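Processor tray

A processor tray is a shallow holder that keeps a computer processor (CPU) in a fixed position while it is stored, inspected, moved, or made ready for installation. Trays are used by computer repair shops, schools, assembly benches, and refurbishers. The simplest kind holds one processor inside a raised border. Larger kinds hold many in rows and are stacked for shipping.

Purpose

A desktop processor is a small, flat part with delicate contacts or pins on its underside. Setting one down directly on a bench can bend pins, scratch contact pads, or pick up dust and skin oil. A tray supports the processor near its outer edges and leaves the middle of the underside clear. The raised border also stops the part from sliding.

A second purpose is orientation. Processors fit their sockets in only one direction, and most trays are laid out so that every part faces the same way. A worker who picks up a processor from a tray can carry it to the socket without turning it over or searching for the corner mark.

Construction

Most trays are molded or 3D printed in plastic. Shipping trays are commonly black because the conductive filler used against static is dark. Bench trays come in many colors, and white or light gray is often chosen so that dark parts and dropped screws show up easily.

The inside opening is made slightly larger than the processor. If the fit is too tight, the part has to be pried out. If it is too loose, the part shifts and its position is no longer known. Finger cutouts on two opposite sides are common in trays meant for hand use. Trays meant for tools may leave these out.

Some benches use a fixture panel in place of loose trays. On a panel, the processor tray is mounted beside holders for other parts, such as slotted brackets for memory modules. The whole panel may lie flat or be set at a slope. 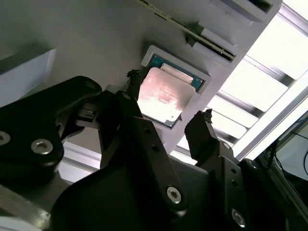

Why is the metal lid of a processor kept facing up in a tray?
The lid, called the heat spreader, is the sturdiest part of the processor and can be touched without much risk. Keeping it on top protects the contacts underneath and leaves the printed model number where it can be read.

Parts of the processor that affect tray design

The heat spreader is a metal cap that carries heat from the chip to the cooler. It normally covers most of the top, leaving a border of the substrate exposed. The substrate is the thin board on which the chip is built, and it is the part that rests on the ledge of the tray. Many substrates have notches or a marked corner, and a tray may have matching tabs that prevent the processor from being seated the wrong way around.

Old thermal paste is a frequent problem with used processors. Paste left on the lid can get onto the border of the tray and from there onto the contacts of the next part. Repair manuals generally advise cleaning the lid before the processor is put away.

Use in teaching

Single trays are widely used in hardware courses, where the same processors are handled by many students. At the Wadidthorpe training workshop, instructor Edileuza Bastos introduced a bench layout with 27 stations, each with one processor tray and two memory holders. The layout was described in a course handbook dated May 22, 2022, written with Leandro Casado. Students practiced lifting the processor by its edges and returning it before they were allowed to work on a motherboard. The Carrasco pattern, a later version of the same tray, has a border 2 millimeters taller and a sloped inner wall that guides the part into place.

Handling and care

Trays are wiped with a dry, lint-free cloth or with isopropyl alcohol and allowed to dry fully. Plain plastic trays can build up a static charge, and for this reason they are normally used on a grounded mat. Trays with cracked corners or worn ledges are discarded, as a processor may sit unevenly in them. Full shipping trays are covered with an empty tray or a lid and held with a strap, and stacks at the Wadidthorpe workshop are limited to 6.

Related items

Clamshell package, a folding plastic case for one processor
Memory module holder
Socket cover
Antistatic mat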